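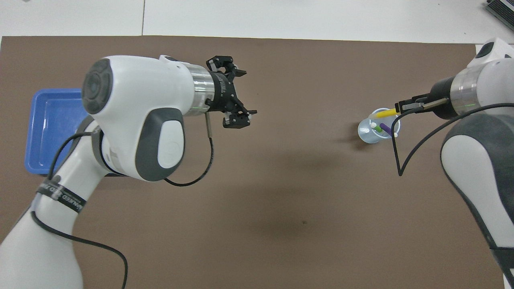

Filed under: Grant Reports / Rooms and Equipment

Plondwood Learning Rooms
Progress report to the Clivine Fund
9 July 2021

This report covers the work done on the desk supplies part of the grant since our last report. The larger items, shelving and lighting, were closed out earlier and are not covered again here.

Work surfaces

The tables in the main room are white and mark easily. Under the old arrangement we were wiping ink off them after every class and had started to see stains that would not lift. We asked for money to cover them, and the Fund agreed to brown mats in place of new tabletops. The mats are now down. They cover most of the table and leave a strip of white showing at the back, where the panels meet. We looked at cutting larger mats to reach all the way and decided against it, as the extra width would have meant a special order from Panganiban and a longer wait.

The mats have been in use long enough for us to say they do the job. Marker ink shows less on the brown than it did on the white. One mat had a curled corner on delivery and was flattened under books over a weekend. We did not ask for a replacement.

Markers and cups

Markers used to be kept in a drawer by the door. They were put back without caps, or were not put back, and we were buying new ones every month. We have moved to clear plastic cups on the tables. The point of a clear cup is that a person can see what colors are in it from a chair. Yellow is the color that runs out first and also the hardest to find in a full drawer, so this has made a difference for the drawing classes in particular.

We bought 100 markers under this line. The order came in two deliveries, and the second was short by 5, which Ruta credited to our account. The credit has been left there against the fall order.

The cups are light and tip over if they hold only one or two markers. We tried a heavier cup from Panganiban, but it was not clear, and people went back to tipping everything out to find what they wanted. For now we are staying with the plastic ones and asking classes to keep them toward the middle of the mat.

Trays

The blue trays are for loose items at the end of a class - erasers, caps, clips, anything that does not belong in a cup. They are plastic with raised rims and a shallow inside, and they sit at the side of the mat. The tray is supposed to be empty when the next class starts. This is written on the closing sheet and is mostly followed. On 3 occasions this spring a tray was left full over a holiday, and the early class had to clear it before they could begin.

We ordered the trays in bright blue so that they would not be mistaken for the gray ones that belong to the kitchen. That mix-up has stopped.

Spending

The desk supplies line is within budget. Mats were the largest cost. Cups and trays came in under the estimate because Ruta had them in stock and there was no delivery charge. We would like to move the difference to replacement markers, and a short form asking for this is attached to the covering letter. If the Fund would prefer to have the money returned, we can do that too.

Problems and delays

The mats arrived 4 weeks late. Two classes had to use paper sheets taped to the tables in the meantime, and the tape left residue on the white surface which took some time to get off. We have stopped using that tape.

The closing sheet is too long. It asks for caps to be checked, cups filled, trays cleared, and mats wiped, and the last item is often skipped. We are going to put the mats first and take off the line about chairs, which is covered elsewhere.

Next steps

The small room still has bare tables. We plan to fit it out in the same way, with the same mats and cups, before classes return in September. A quote from Panganiban has been requested and we will forward it when it comes in. Storage for spare markers has not been settled - the cabinet we had in mind is too deep for the wall, and we are looking at a narrower one.

Receipts for the items above are in the folder sent with this report. The receipt for the second marker delivery shows the full amount, and the credit note is behind it.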